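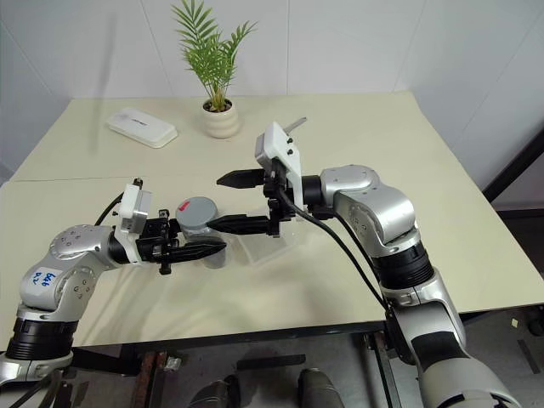 Stutex, a logistics software company that until this year had never touched anything it shipped, has been teaching two robot arms to handle household objects at its office in Irthorpe. The project is called Lisar, and its method is repetition. An operator in the next room steers the arms through a small chore, the cameras on the wrists record it, and somebody resets the table so it can be done again. The current chore involves a gray lidded container, which one arm grips or presses against while the other comes in from the right with its gripper open. A potted plant stands at the back of the table and has no assigned duties.

By the end of October the team had collected 2832 of these recordings. A good one lasts 38 seconds. A bad one can last a good deal longer and usually ends with an object on the floor, after which the operators take a short break and discuss whose turn it is.

The bad ones are being kept, in a separate folder. Stutex says the learning system will be trained first on clean runs, then on runs where the operator fumbled and recovered, in the hope that it picks up the recovering part. An early version trained on the first 300 recordings showed a firm grasp of the fumbling.

Nine operators share the work in two-hour shifts, beginning at 7 a.m. Most came over from the company's customer support desk, where they had answered questions about late parcels. The new job is quieter. Each shift starts with the same warm-up, a practice reach with each arm, and ends with a form asking whether anything unusual happened. The form originally had one line for the answer. It now has a full page.

Variety is the next problem. A system that has watched one container in one spot tends to become an expert in that spot, so the operators have been told to move things between runs and to stop putting them back so neatly. Several have found this hard. The company has since printed a sheet of suggested positions, and the sheet is followed to the letter.

A second table is due to open in Salinas this winter, with the same model of arms and a longer list of chores, including folding dish towels and sorting flatware. Stutex has not said when Lisar might do any of this without a person at the controls. Its published schedule runs to spring, and the entry for spring reads "more recordings."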